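I Bought Glasses Online and Then Got Weirdly Attached to the Box

Posted Wednesday, July 18, 2018

I have been wearing glasses since fourth grade, and until this spring I had never once bought a pair without standing in front of a little mirror while someone in a nice blazer told me they "opened up my face." Then I sat on my old ones (in the car, in a hurry, you know how it goes) and the optical shop wanted more than I pay for a month of groceries to replace them. My friend Vy Bùi has been ordering hers from Hekusix for ages and would not stop talking about it, so in March I caved and ordered the Marima, which is their thin wire style. I've had them long enough now to have opinions, so let's get into it!

First, the money. The frames with basic single-vision lenses came to $97, and I paid extra for the anti-glare coating because I drive at night and oncoming headlights turn into starfish otherwise. Shipping was free, but slow. Mine took 20 days from order to doorstep, and the tracking page said "preparing" for so much of that time that I wrote to customer service. A very nice man named Cyprian Wilczyńska wrote back the same afternoon and told me the lenses had been recut after failing inspection. I would've liked an email about that before I had to ask, but okay, I'd rather have good lenses.

Ordering was easy if you have your prescription handy and a real pain if you don't. You need your pupillary distance, and my eye doctor's office acted like I was asking for the nuclear codes. The website has a way to measure it yourself with a ruler and a mirror. I did it three times and got three answers, so I called the doctor back and got it out of them by being cheerful and not hanging up. If you're starting from scratch, ask for that number while you're still sitting in the exam chair.

Now the glasses. They are LIGHT. I'm used to chunky plastic that leaves dents on my nose by lunch, and for the first week I kept reaching up to check that these were still there. The nose pads adjust, the arms have a bit of spring to them, and they don't squeeze behind my ears when I wear headphones, which was the thing that drove me up the wall with my old pair. My prescription isn't too strong so the lenses don't stick out the sides. If yours is, thin frames may not be your friend, and Vy went with something thicker for exactly that reason.

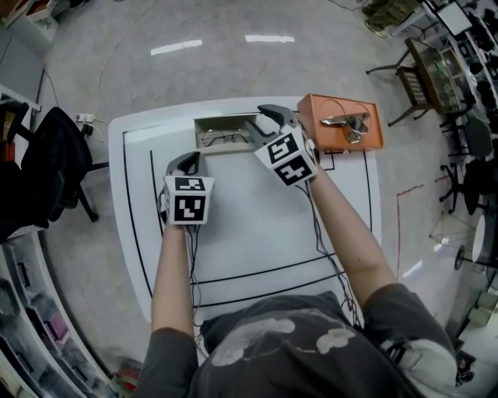 I'm also going to spend a whole paragraph on boxes, because I have feelings. Every pair of glasses I've ever owned came with one of those hard clamshell cases that snaps shut like a bear trap and takes up half my bag. I use them for a week and then they live in a drawer forever. What I do use, every single night, is a shallow open box. Glasses go in, glasses come out, no snapping, no hunting for the hinge in the dark. A low cardboard one is perfect for this. The sides just need to be high enough that you don't sweep your glasses onto the floor when you reach for your phone, and low enough that you can get a hold of the frame without poking a fingerprint into the middle of each lens.

That fingerprint thing matters more with thin frames, by the way. With my chunky ones I could grab any old part and yank. With these you want to pick them up by the bridge, or use both hands on the arms, and you want to set them down with the lenses facing up. I've gotten pretty good at it, but the first couple of weeks I was cleaning them constantly. A deep box makes it worse since you're going in at a steep angle and can't see what you're grabbing. I tried a shoebox (don't laugh) and gave up on it after two nights.

The hard case that Hekusix sends is fine, I guess. It's called the Hosura on the packing slip, like it's a sports car. It closes firmly, the lining is soft, and I threw it in my suitcase for a weekend trip and everything came home straight. It's also way too big for the glasses that go inside it, so they slide and rattle when you walk. I tuck the cleaning cloth in there to stop the noise. For a frame this skinny they could easily make a case half the thickness, and I'd pay a few bucks extra for it.

The cleaning cloth is great, no complaints. I've washed it a bunch of times and it hasn't gone linty.

Okay, complaints. The tiny screws. I had the left arm loosen up on me after a couple of months, just enough that it felt floppy when I opened it. I bought a little repair kit made by Tokarz, with a screwdriver and a handful of spare screws, and tightening it took me less than a minute once I found the right size tip. It has stayed put. Still, I think a screwdriver should come in the package with frames like these, and it would cost them next to nothing. Do the tightening over a towel or a tray with sides, please. I dropped a screw on the kitchen tile and spent way too long crawling around with a flashlight.

The other thing is the finish. There's a small rough spot on the inside of the right arm where it curves behind my ear. I can't feel it when I'm wearing them, only when I run a fingernail over it, and I only noticed while cleaning. It doesn't bother me enough to send them back. But if you're picky about that kind of thing, check them over as soon as they show up, since the return window is 30 days and it starts at delivery. Returns are for store credit after the first week, and that part is in smaller print than I would like.

Fit-wise, I have a medium face, I think? I've never known how people figure that out. The site lists the measurements and I compared them to the little numbers printed inside the arm of my poor squashed pair, and that worked really well. Do that before you trust the try-on feature with the webcam. It put the glasses somewhere up on my forehead and told me I looked fantastic.

Would I order from them again? Yes, and I already have a pair of sunglasses sitting in my cart waiting for a sale. I'd tell someone with a simple prescription and a little patience to go for it. If you need progressives or you've got a tricky prescription, I'd still go in person and have somebody measure you properly, even with the blazer and the mirror.

Four stars. I took one off for the rattly case and the long silence on shipping. Vy says I'm being harsh and that her last order showed up in no time, so maybe I just got unlucky with the recut. I'll update this when the sunglasses come, and if anybody has found a slim hard case that fits wire frames, leave me a comment because I am still looking.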